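テーブルクロスはなぜ消えないのか

祖母の家の食卓には、いつも布がかかっていた。その布の上には透明なビニールのマットが敷いてあり、客が来るとその上にさらにランチョンマットが並んだ。机を守るための布を守るためのビニールを守るための布である。肝心の机がどんな木でできていたのか、家族の誰も知らないまま、祖母の引っ越しの日を迎えた。傷ひとつない天板が現れ、そのまま粗大ごみの列に加わった。

以来、テーブルクロスというものをどう考えればいいのか、私はずっと決めかねている。
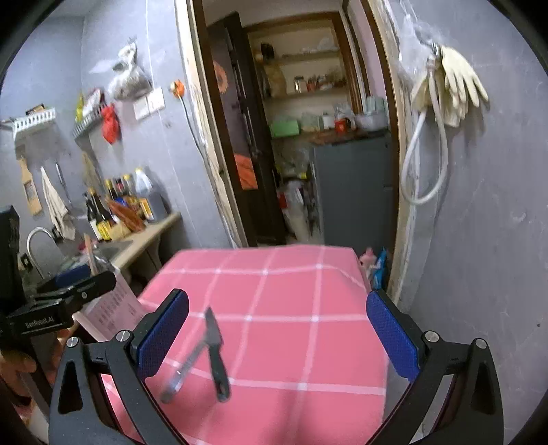
格子柄のピンクの布をかけたテーブル

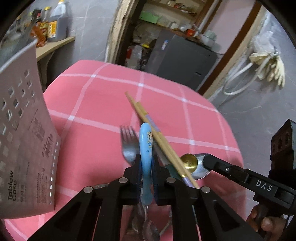 テーブルクロスは、そもそも何のためにかけるのか。

天板を傷や汚れや熱から守り、食器の当たる音をやわらげ、部屋の見た目を変えるためにかける。家庭ではこのうち最初の理由で買われ、最後の理由で選ばれることが多い。

と、まあ、そういうことになっている。売り場の札にもだいたい同じことが書いてある。だがこの説明は、布をかける理由にはなっても、かけ続ける理由にはなっていない。布は汚れる。洗えば縮み、干せば場所をとり、しまえば折り目がつく。折り目を消すにはアイロンがいる。天板なら濡れ布巾でひと拭きのところを、わざわざ洗濯物を一枚増やしているのだから、合理的な人間のすることとは思えない。そして合理的でない人間は、思ったよりたくさんいる。

港町コルヴポートに、布の貸し出しを商売にしている会社がある。名をティズデールという。宴会場やレストランに白いクロスを届け、翌朝に引き取り、洗って、また届ける。私が訪ねたのは火曜の朝で、洗濯場はもう湯気で真っ白だった。案内してくれたピーター・フィッセルは、挨拶もそこそこに丸められた布の山を指して言った。

「この山を見れば、ゆうべの宴会がどんなだったかわかりますよ。よい宴会の布は、端が汚れている」

どういうことかと尋ねると、話が盛り上がっている席では、みんな椅子を引いて斜めに座るのだという。身を乗り出し、肘をつき、隣の人の側にグラスを置く。だから染みが皿の位置からずれていく。退屈な会の布は、皿の跡だけが行儀よく残る。

「結婚式はどうですか」

「親族の席は、だいたいきれいです」

彼はそれ以上言わなかった。

ティズデールが一枚の布を貸し出す回数は、平均で137回だそうだ。138回目に破れるというような話ではなく、そのあたりで白が白でなくなるらしい。隣に新しい布を並べると、急に黄ばんで見える。一枚だけで見ている分には、誰も気づかない。これは布に限った話ではないと思うが、深追いはしない。

引退した布は裁断され、厨房の拭き布になる。テーブルの上から下へ、という転落を私は少し気の毒に思ったのだが、フィッセルの見立ては違っていた。拭き布になってからのほうが、よほど大事に扱われるという。料理人は布巾がないと怒る。客は、テーブルクロスがなくても怒らない。

では、なくせばいいのか。なくした店に行ってみた。

同じ町で食堂を営むパトリシオ・ゴイコエチェアは、開店から長いあいだ白い布をかけていた。やめたのは数年前の十一月、暇な月の帳簿を眺めていた晩のことだったという。洗濯代が思いのほか大きい。世の中の店はどこも木の天板をむき出しにして、かえって洒落ている。彼は翌週から布を外し、天板を磨き、メニューの値段は据え置いた。

何が起きたか。

「客の声が大きくなった」

布がなくなると、フォークが鳴り、皿が鳴り、グラスが鳴る。その音に負けまいと客が声を張る。隣の卓がさらに声を張る。夜の八時をまわるころには、厨房まで他人の離婚話が届くようになった。料理の評判は変わらなかったが、常連のうち年配の夫婦たちが、ひと組ずつ静かに来なくなった。静かに、というのは彼の言い方で、あの音の中でよくわかったものだと思う。

結局ゴイコエチェアは布を戻した。ただし、表からは見えない。いまの彼の店では、白いクロスの下にもう一枚、厚いフランネルが敷いてある。業界では下敷きとかサイレンサーとか呼ばれるもので、昔のきちんとした店なら当たり前に使っていた。手で押すとわずかに沈む。皿を置いても、こつ、とも言わない。

「みんな上の布を褒める。働いているのは下なのに」

彼は嬉しそうだった。見えないところに金をかけた人間は、たいていそのことを話したくてたまらない。私も天板を何度か押してみせられ、そのつど感心した声を出した。

さて、家の食卓である。店には店の事情があるが、家には音を気にする常連もいなければ、引き取りに来る業者もいない。それでも布を買う人がいる。しかもその大半は、本当は布ですらない。

いわゆるビニールクロスというやつだ。表面がつるつるして、醤油をこぼしても慌てなくていい。裏に不織布がついていて、切りっぱなしで使える。ロールで売られていて、店員が定規を当てて好きな長さに切ってくれる。図柄はたいてい果物か、花か、チェック。なぜかレースの絵が印刷されたものもある。レースは穴があいているからレースなのだが、醤油はその穴を通らない。これを発明と呼ぶべきか、冗談と呼ぶべきか、私にはわからない。

生活雑貨の卸をしているロアン・ヴーによると、ビニールクロスの売れ筋はこの二十年でほとんど変わっていないのだそうだ。流行は毎年ある。灰色が来るといえば灰色を仕入れ、北欧が来るといえば鳥と木の葉を仕入れる。そして毎年、最後に残るのも灰色と鳥と木の葉で、出ていくのはチェックである。

「チェックは、選んだ気がしないからいいんです」と彼女は言う。

花柄を買う人は、花柄を選んだ責任を負う。家族に何か言われる。チェックには誰も何も言わない。テーブルにチェックの布がかかっていても、人はそれを柄だと思わず、テーブルだと思う。ヴーの倉庫には、見本帳だけで棚がひとつ埋まっていた。赤、青、緑、黄、ピンク、それぞれに格子の大きいものと小さいもの。めくっているうちに私もどれがどれだかわからなくなり、なるほど、これが責任のない世界かと思った。

格子に味方する理屈はほかにもある。まず、まっすぐにかけやすい。無地の布だと、曲がっているのか部屋が曲がっているのか判断に迷うが、格子なら線を天板の縁に合わせればすむ。もっとも、これは角ばったテーブルの話で、丸いテーブルではどこに合わせても正しく、どこに合わせても落ち着かない。次に、パンくずが目立たない。ヴーはこちらのほうが重要だと考えている。私もそう思う。

布の側の人にも話を聞くべきだろう。

ウニヤルは、手織りの食卓布だけを織っている工房である。主宰のアンジュ・シソディアは、ビニールクロスについて意見を求められるのに慣れているようで、質問が終わる前に首を振った。嫌いではない、と言う。実家では使っていた、とも言う。ただ、あれは記憶しないのだそうだ。

「布は覚えています。カレーも、ろうそくも、誰かが突っ伏して寝た夜も」

詩的な話だが、要するに染みのことである。

工房の見本には、わざと使い込んだ布が混ぜてある。新品と並べて、客に見せる。たいていの客は使い込んだほうに触り、こちらがいいと言い、新品を買って帰り、最初の染みがついた日に電話をかけてくる。落とす方法はないか、と。シソディアはそのたびに方法を教える。赤ワインにはまず乾いた布を押し当てて吸わせること。こすらないこと。油には食器用の洗剤を少しだけ、裏から。ろうは固まるのを待って剥がし、残りは紙を当ててアイロンで吸い取ること。覚えてくれる布をすすめておいて、忘れさせる手順を教えるのはどういう気持ちかと聞くと、商売ですから、と返ってきた。

ウニヤルの布は、一枚織るのに二週間かかることもある。値段をここに書くのは控えるが、私の机より高い。祖母なら間違いなく、上にビニールを敷いただろう。

大きさの話もしておきたい。テーブルクロスを買って失敗する人の多くは、色でも素材でもなく寸法で失敗する。天板から垂れる部分、これを垂れ分というのだが、短すぎると丈の足りないズボンのように見え、長すぎると座った人の膝にのる。椅子を引くたびに布が引かれ、いずれ味噌汁が引かれる。家庭用なら手のひらひとつ分くらい垂らしておけばまず無難だ、というのが取材先で一致した唯一の意見だった。丸いテーブルに四角い布をかけると、角のところだけ長く垂れる。それを優雅と見るか、ずぼらと見るかは家風による。

私は帰宅してから自分の机を測り、引き出しの奥にあった布を広げてみた。引き出物でもらったもので、幅が200センチほどある。机はその半分もない。床に届いた布の裾を猫が見つけ、そこから先は測定にならなかった。

布の歴史に詳しい人ならよく知っていることだが、食卓の布は、もともと手や口を拭うものでもあった。垂れた端で指の脂を拭き、それで誰も困らなかった。やがて個人用のナプキンが出てきて、布は拭くものから、拭いてはいけないものになった。この出世がすべての面倒の始まりだったと考えているのが、織物の修復をしているニーシャ・スリヴァスタヴァである。

彼女の仕事場には、古い屋敷から出た食卓布が持ち込まれる。依頼主はみな、家宝です、と言って箱を開ける。たいていは使われた形跡がない。虫食いはある。折り目から裂けてもいる。つまり布は、汚されるのを免れたかわりに、しまわれることで傷んでいく。

「いちばん状態がいいのは、毎週使って、毎週洗っていた家の布です。折る場所がその都度ちがうから」

しまうなら畳まずに巻くといい、と彼女は言う。芯になる筒に薄い紙を挟んで巻き、光の当たらないところへ置く。だが筒ごと置ける戸棚のある家など、家宝のある家くらいのものだ。そうでない家は、たまに出して畳みなおすことになる。折る位置を少しずらすだけでずいぶん違うそうだ。

修復の依頼で困るのは、染みを残してほしいのか消してほしいのか、依頼主自身が決めていない場合だという。ある姉妹は、一枚の大きな布をめぐって揉めていた。姉は真ん中の茶色い染みを消したい。妹は、父がこぼしたコーヒーだから残したい。スリヴァスタヴァが調べたところ、染みはコーヒーではなく、鉄の錆だった。留め具か何かを置いたままにしていたのだろう。伝えると、姉妹は黙り込み、それから二人とも、残してください、と言った。

父親の話はどうなったのかと聞いてみたが、そこは修復の範囲に入らないそうである。

ところで、取材のあいだ会う人ごとに、家の食卓に布をかけているかと尋ねていた。フィッセルはかけていない。仕事で一日じゅう見ているので、家では裸の天板で食べたいという。ゴイコエチェアはかけているが、下のフランネルだけで、上の布は省いている。ヴーは見本の切れ端を継ぎ合わせて使っていて、端のほうは花柄なのだと少し声を落とした。スリヴァスタヴァの家では毎週替える。シソディアには最後に電話で聞いた。

「子どもが小さいので、いまはビニールです」

柄はチェックだという。緑の、格子が大きいほうの。

私の机には、例の引き出物の布が半分に畳んでかかっている。猫がのるので、上に透明なマットを敷いた。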